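# How do you get greasy film off red plastic buckets?

**soupladle_92**

I help out in a small lunch kitchen and we use red plastic buckets and basins for just about everything, from washing greens to lining up as trash bins. By closing time they all have that slick feel on the inside, and I've been going at them with a yellow microfiber cloth and plain warm water up on the steel counter.
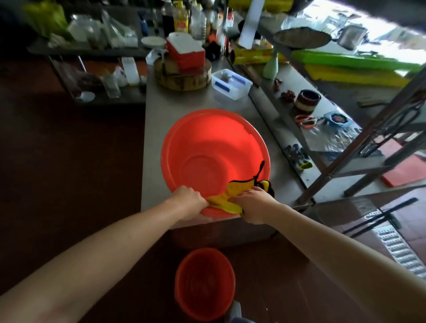
*The wide basin, getting its wipe-down*

The sides come out all right, but the base with the raised ring is a pain. Am I using the wrong soap? I'd hate to buy all new ones!

**Tilly in the pantry**

Oh, I know that slick feeling so well! Skip plain water and put a squirt of dish soap (I like Dovetti, but any will do) straight on a dry cloth. Rub first, rinse after. Tip the bucket toward you so you can see the bottom, and hold on to the rim with your other hand.

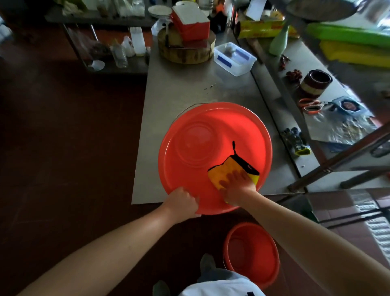

## Keep the trash ones separate

**nonberg_cook**

soap

**old apron strings**

Tilly has it right, and for the rings I'd add an old toothbrush with a little baking soda. My other thought is that a bucket that has held trash should stay a trash bucket, so mark it underneath. Ours always get a liner folded well down over the rim, and we tie up the bag by its handles before it gets too full.

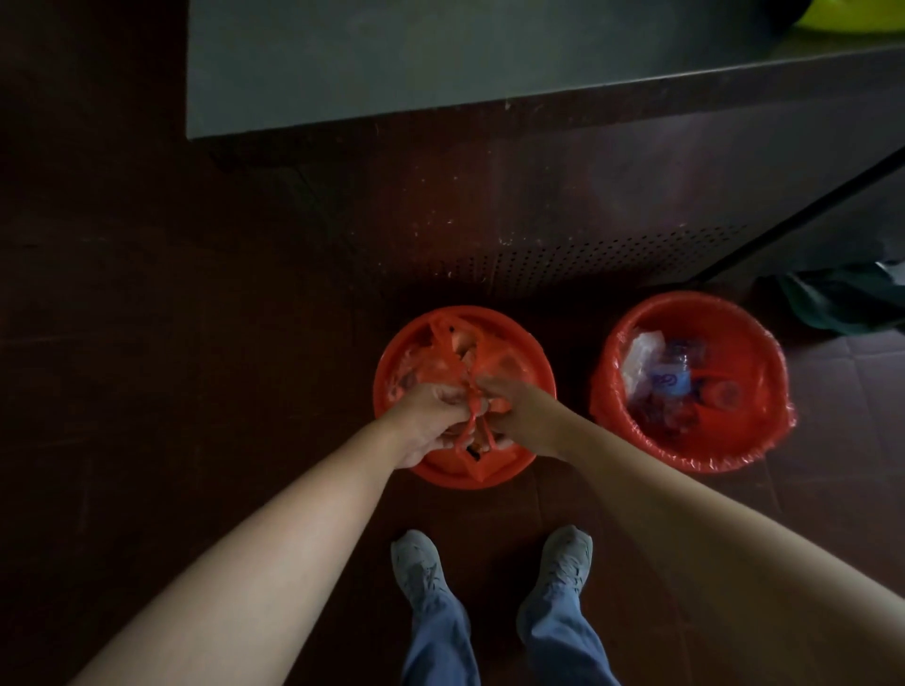 Leave yourself enough slack for a double knot, and give the bin a quick wipe before the new liner goes in. We've had the same buckets since a February sale years ago, and they're still going strong.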